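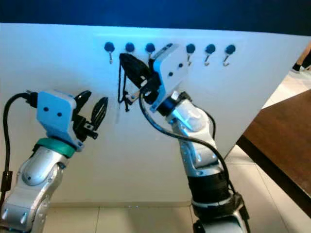
March, bench notes, hook board

Moved the small stuff onto the white board this morning. The row of dark round knobs with the metal hooks under them is staying as it is. I'd thought about adding a second row lower down, but the Gadlow hooks are back-ordered and the drawer labels need doing first.

Spacing is 60 mm between centers by my rule. Fine for loops and short cables, tight for anything with a fat plug on it. Coiled cables go on the right-hand hooks, loops on the left. Put the loop over the tip, let it drop into the bend, let go. If it rides up on the tip, take it off and start over.

Cirilo Beltrán wants the heavy Vutska leads up there too. I'd keep them in the bin for now. Part number for spare hooks is 2359, written inside the cupboard door.
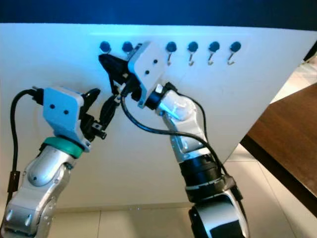
Raymonde Chan wrote underneath at 11: please leave one hook free at the end, I keep coming back with a cable and no place to hang it.

OK, last one on the right stays free. Will put tape under it.

Still to do is the dark brown table. Rule for it is the same as for the board, small things go back where they live before lunch.
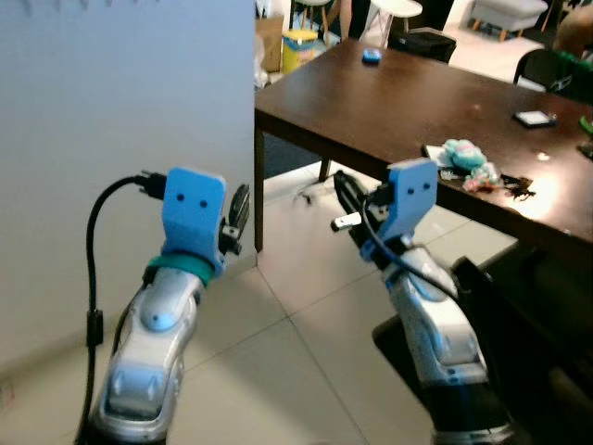 After that, wipe the top down and sweep under it as far as the wall. The Gouveia cleaner leaves streaks on dark wood, so plain water and a cloth. Labels tomorrow if the printer has tape.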